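Re-covering the desk drawer runners and the rest of the small office 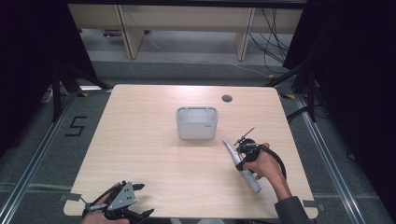 Where the noise comes from

The room I work in measures 11 square metres and has a hard floor, bare plaster on three walls and one large window. Speech in it has a distinct ring. On calls I was told it sounded like a stairwell, so in August I set out to treat it without spending much or making it look like a studio.

A clap test is enough to start with. Stand in the middle, clap once and listen. A fast metallic buzz is flutter echo, caused by sound bouncing between two parallel hard surfaces. A longer dull tail is general reverberation and needs absorption spread over a larger area. Mine had both, with the flutter running between the window wall and the one opposite.

Soft materials

I began with a wool rug and a felt underlay. The underlay does more than its thickness suggests, and it is cheap. The rug is a Fasdale, flat weave, 2 metres on the long side. It took the edge off the top end and did very little for voices.

Curtains came next. Weight matters more than pattern or lining colour. I bought the heavier of the two Nistico cloths and hung it at double fullness, with a gap of 16 cm between the fabric and the glass. Hung flat against the window, the same cloth performed noticeably worse. The flutter went once both curtains were drawn, though it comes back when they are open, so I leave one side half across during calls.

Panels

Four mineral wool panels in timber frames, covered in plain cotton, went on the wall opposite the window. I bought the slabs and made the frames. Total cost was 124 pounds including screws, and over half of that was cloth. Check that the fabric breathes: put it to your mouth and blow. If air doesn't pass easily, it will reflect the higher frequencies.

Wear a mask and gloves when cutting the slabs. A bread knife works well.

Drawers

The remaining annoyance was mechanical. The drawer unit is a Workmont with steel runners that rattled whenever I typed. I degreased them, applied a thin film of dry lubricant and stuck felt tape along the back stop. The Masson tape held; a cheaper roll lifted within a fortnight.

The low hum from the boiler next door is unchanged. Thin panels do nothing at that frequency, and I have not decided whether to give up a corner to something deeper.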